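Notebook 8, Verification Procedures Group, Lirkville
14 Jan 2022
Entry by: Treasa Daly
Present: R. Eren, F. Nwachukwu, O. Kozan. D. Öztürkmen by telephone for the afternoon.

Purpose. To continue the review of the draft chain-of-custody procedure for the dismantlement exercise, and to settle the wording on seal discrepancies before the text goes to the Sarıgül delegation.

Morning. The draft was read through from the section on reception of the container. Mr Eren, acting for the host side, repeated his objection that the inspecting team may at present ask for a seal to be re-read at any time. He considers that the host must be able to refuse while the container is in a sensitive area, provided that the refusal is written down and the seal is presented later. Mr Nwachukwu, acting for the inspecting side, accepted the principle but not the open time limit. A limit of 90 minutes was agreed for trial purposes. It is to be marked in square brackets until the exercise has been run.

The term "anomaly" has been struck out throughout. It was being used for a damaged seal, for a number wrongly copied and for a missing signature, and these call for different action. The text will now use "damage", "recording error" and "omission". Mr Kozan is to check the annexes, where the old term also appears in the Turkish version.

A note on the seal log from the July exercise. The log holds 84 entries. In the first reading, the host and inspecting copies disagreed in more than 10 places. Mr Kozan has since compared them line by line, and all the differences he found were in the time column, the two sides having set their clocks separately. No seal number differed. I recommend that one clock be agreed at the opening meeting and that its reading be signed for by both sides. This should be in the procedure itself, as guidance notes are not always carried into the room.

It should be remembered that the July result does not show that the seals could not have been defeated. The exercise tested the paperwork and the conduct of the two teams, and the report must not claim more. The summary now in circulation says that custody was "proven unbroken". I have asked for this to read "no break in custody was recorded".

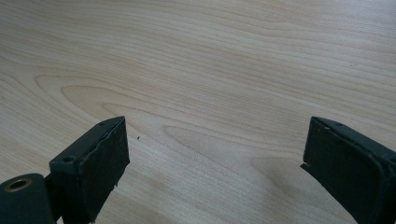

Wooden tabletop, showing the grain.

Afternoon. Mr Öztürkmen joined to discuss what an observer from a state without nuclear weapons should be permitted to see. This was left open in the last draft. His position is that such a state has a full interest in the outcome and should receive more than a certificate at the end. Mr Eren replied that no host would allow design information to pass, and that the duty not to spread such information binds both parties in any case. There was no real quarrel on this point. The difficulty is practical: the draft gives the observer a right to attend but does not say what happens when attendance has to stop.

Two wordings were put forward. The first lets the host ask the observer to withdraw, with reasons given in general terms. The second keeps the observer at the door of the area with a clear view of the entry and exit. I prefer the second, which preserves some continuity of observation, but it depends on the building. The Dondel plan has a second door on the north side, and one person cannot watch both. Mr Nwachukwu will redraft on the basis that the second door is sealed for the duration.

The Grurner reader was discussed briefly. The host side has still not had sight of its internal memory specification, and until that is supplied the reader cannot be treated as jointly trusted equipment. Seals will be read by eye and recorded by hand, as before. Mr Kozan regards this as slow but acceptable.

Disagreement recorded. Mr Nwachukwu wishes it noted that he regards the bracketed time limit as too generous, and that he agreed to it for trial only.

Actions
RE: host text on written refusals, including who signs in the absence of the site officer.
FN: observer clause, second wording.
OK: annexes, Turkish and English, for the three new terms.
DÖ: comments on the observer clause once received.
TD: correct the July summary and reissue. Write to Grurner again about the specification.

The question of how long the signed logs should be kept, and by whom, was not reached and is carried over.

Recent entries
Seal log comparison, first reading
Observer access: questions from Sarıgül
Dondel floor plan, doors and sight lines
Grurner reader: correspondence to date
July exercise, host team remarks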